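Stories > Short Fiction > The Clear Path Rule

March 6, 2025
By a contributor

The Clear Path Rule

The Fonon Code of Handling ran to 21 pages, and I had signed the back of it without reading past page 2. So had everyone else on the Dvorak job. We were paid to work the gripper by hand so that a machine could learn from us later, and the Code was there to make sure it learned good manners.

Grip low on a round object. Keep the path clear. Approach every item as if it belonged to someone.

I had trouble with the middle one. The room was an art studio and people used it. There were wrappers, a figurine, a mug on its side with something sticking out of it. Clear path, the Code said, and it had plainly been written by somebody at a desk with one pen on it. I closed the jaws on the bottle down at the base and held still.

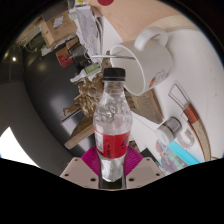 The question from behind me was whether a rule that gets broken on every table is still a rule, or just a thing we sign. Then, before I could answer, whether the machine would learn the rule or learn us.

"Us," I said. "It can't read."

"Then who's the Code for?"

I said it was for Hado. Hado was the firm that came in September to check the work, and they had a form with 115 boxes on it. They ticked the box for clear path by asking if we had a rule about clear path. We did. It was on page 9.

I will say this for the low grip, it was sound advice. I had tried higher up on other days and didn't like how it felt. But the low grip came from an old hand on the Bullico line who had never written a page of anything. Fonon put a number on it, 7.19, which got typed as 719 in the next version and stayed that way. I had seen people quote Rule 719 with a straight face, as if there were another seven hundred of them somewhere.

We talked about fixing it. You could cross out "keep the path clear" and put "know what you might hit, and say so." You could write down every pass where the table was a mess - and every pass where somebody had tidied first, which seemed to me the worse fault of the two. A machine that only ever met tidy tables would be no use in a kitchen.

I wrote that in the margin of my copy. Then I did another pass, slower. 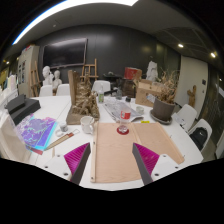
The bottle on its coaster, and the gripper on the near side of the board.

"Are you going to send that in?" the voice behind me asked.

I looked at my margin. There was a form for suggested changes, and the form asked for the number of the rule. I turned pages for a while, hunting for it, and the gripper got heavy in my other hand.

"What number did you put?"

"I put 719," I said, "and we'll see if they notice."

Contact us | © 2025 All rights reserved | Back to top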